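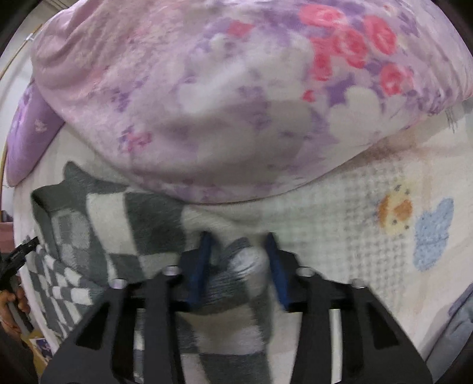

How often should a comforter and a checked throw be washed when both are used every night? Wash the throw every two weeks and the comforter every two to three months, provided the comforter sits over a top sheet or inside a cover.

Washing and folding bed layers

The procedure covers one bed with two upper layers: a soft, fuzzy throw in a gray and white check, and a thick printed comforter. The two are handled separately at every stage. Fuzzy fabric sheds in the first few washes, and the lint is difficult to remove from a pale pink print.

Before you start

Read the care label on each piece. If the label gives a lower temperature than these instructions, follow the label. Check the drum size of the machine as well. A double comforter generally needs a machine rated for 8 kg or more. If the comforter fills the drum before you push it down, use a laundromat machine.

You will need a mild liquid detergent, a mesh bag for small items, two clean dryer balls and a flat surface at least as wide as the folded comforter. Powder detergent is not recommended for thick filling - residue stays in the corners.

Stripping the bed

1. Take the throw off first. Gather it from the side that hangs down the mattress and work toward the middle, so that crumbs and hair stay inside the bundle.
2. Shake the throw outdoors or over a bathtub.
3. Fold the comforter in thirds while it is still on the bed, then lift it from underneath. Pulling a thick comforter by one corner shifts the filling and strains the seam.
4. Inspect all four edges for open stitching. Repair any gap longer than a fingertip before washing.

Washing the throw

Turn the throw so that the softer face is inside. Wash it alone or with other gray items at 30 C, gentle cycle, medium spin. Do not add fabric softener. It coats the fibers and the pile starts to mat after several washes.

Dry on low heat or over two parallel lines. With a single line, the weight of the wet fabric leaves a ridge across the check. When the throw is dry, brush the pile in one direction with a soft clothes brush.

Washing the comforter

Treat marks on the print with diluted detergent and a white cloth. Dab, wait ten minutes, dab again with plain water. Test saturated colors such as red or deep pink on the back first. If color transfers to the cloth, wash cold only.

Load the comforter loosely in a ring around the drum. Use half the usual amount of detergent and add a second rinse. Dry on low heat with the dryer balls, stopping every 37 minutes to take the comforter out, turn it over and break up any clumps by hand. The filling dries last at the center. Press the thickest part between both palms; if it feels cool, run another cycle.

Folding

The throw: lay it flat and use the lines of the check as a guide. Fold in half lengthwise, then in half again, keeping the lines parallel to the edge. Fold the resulting strip in thirds. A crooked fold is easy to see on a checked pattern and should be corrected before the last step.

The comforter: fold in thirds lengthwise with the print inside. Kneel on the strip or press with the forearms, starting at one end, to push the air out. Then roll or fold from the closed end.

Storing

Use a breathable cotton bag. Vacuum bags are acceptable for synthetic filling for one season, but not for down. Put the throw on top of the comforter, never underneath it. Leave the bag open for a day before closing it - trapped moisture is the usual cause of a stale smell in March, when stored bedding is often moved again.

Last revised 26 May 2021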